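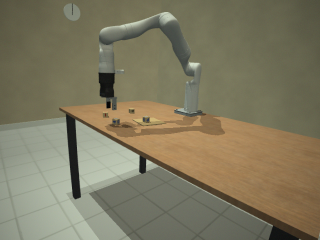

Section 4: Setting up your worktop

Choosing where your Kozan sewing machine will live is the most enjoyable part of the whole set-up, so take your time over it! The Kozan weighs more than it looks and it likes something solid underneath. A long wooden table is lovely for this job, with plenty of length to spread out a curtain or a quilt and let the cloth lie flat while you sew. If you have a table like that, put the machine towards one end and keep the rest of the top for your fabric.

Placing the machine

1. Wipe the tabletop with a dry cloth and let any polish dry overnight before you start.
2. Stick the four rubber feet to the underside of the base. Press each one firmly and count to 10.
3. Lower the machine on to the table with both hands, using the carrying handle and the lip under the bed.
4. Turn the front left foot until the machine stops rocking. A quarter turn usually does it.
5. Plug the pedal into the lower socket, then the mains lead into the upper one. Leave the power switch off for now.

Note: The pedal lead is generous, but it will slide about on a polished floor. A scrap of non-slip matting works wonders.

CAUTION: Never let the mains lead hang across a walkway or trap it under a table leg.

Winding your first bobbin

This is where it starts to feel like a real sewing machine – and the winder on the Kozan is a joy to use.

1. Put a reel of thread on the upright pin and push the felt ring down on top.
2. Take the thread round the small silver disc, then through the hole in the bobbin from the inside.
3. Click the bobbin on to the winder and push it to the right.
4. Switch on, hold the loose end of thread and press the pedal gently.
5. Snip the loose end after a few turns, then carry on until the winder stops by itself.

Note: Use only Konon bobbins, part 2887. Others may fit the case but can jam once the needle is moving.

First stitches

Fold a piece of plain cotton in half and sew a long straight line down it at the slowest speed. Then do another, a bit faster. Try the zigzag. Try the blanket stitch (it's wonderful on felt). Keep these test pieces and write the tension setting beside each line in pencil, and you'll have your own stitch guide for next time.

If the thread loops underneath, lift the presser foot and thread the top again from the beginning. If the loops are still there, turn the tension dial up by one and sew another line.

CAUTION: Switch off and unplug the machine before changing the needle or taking off the stitch plate.

Oiling

The counter beside the handwheel adds up your sewing time in minutes. At 500, put one drop of Millon oil in each of the two holes marked in red. At 3000, the oil light comes on and the machine is ready for a full clean, explained in Section 9. Run a few lines on scrap cloth after oiling so that no spots end up on your good fabric.

Related sections
Section 3: What's in the box
Section 5: Choosing needles and thread
Section 6: Buttonholes made simple
Section 9: Cleaning and care
Stundonow spare parts list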